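Kushnir Robotics Club – Gripper Handbook
Section 5: Box Picking Sessions

This section covers setting up and recording a box picking session with the hand-held gripper. Read Section 4 (Charging and Storage) first if you are new to the club. Revised February 10, 2024.

5.1 Before you start

1. Sign out one Brikine gripper and write its number on the session sheet.
2. Open and close the fingers fully, five times. They should move without sticking.
3. Check the yellow pads on the fingertips. Replace any pad that is lifting at a corner.
4. Wipe the camera lens with a dry cloth. Do not use cleaning spray on it.

Note: Pads are kept in the Grustanow drawer, in bags of 8. Put the bag back even if only one is left.

5.2 Setting up the box

1. Place an open cardboard box on the table, well in from the edge.
2. Fold the flaps back. A flap that springs up will catch the gripper on the way in.
3. Put in the items listed for your session. Boxed items go upright. Soft packs go beside them, with a finger's width of space where possible.
4. Start the Kandarton recorder and wait for the second beep.

Caution: Keep your free hand out of the box while the gripper is moving. The fingers close harder than you would expect.

5.3 Making the pick

1. Hold the gripper over the box with the fingers open.
2. Lower it straight down – no tilting – until there is one finger on each side of the item.
3. Check the camera view before you squeeze. A narrow box should stand between the two fingers, and a soft pack such as wet wipes should be clear to one side.

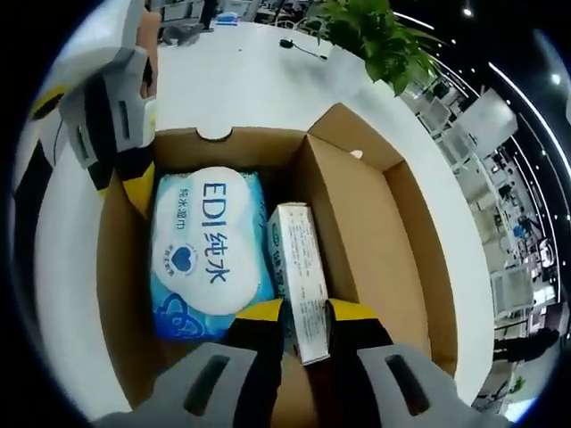

4. Squeeze slowly, lift clear of the rim, and hold still for 2 seconds.
5. Set the item down on the table and open the fingers.

A full session is 19 picks. Dropped items count, so leave them in the recording and mark them on the sheet.

5.4 If something goes wrong

Item slips out: grip lower down and try again.
Soft pack gets pinched: open the fingers, lift out, and move the pack over by hand.
Recorder stops: save what you have and start a new sheet. Do not join two recordings.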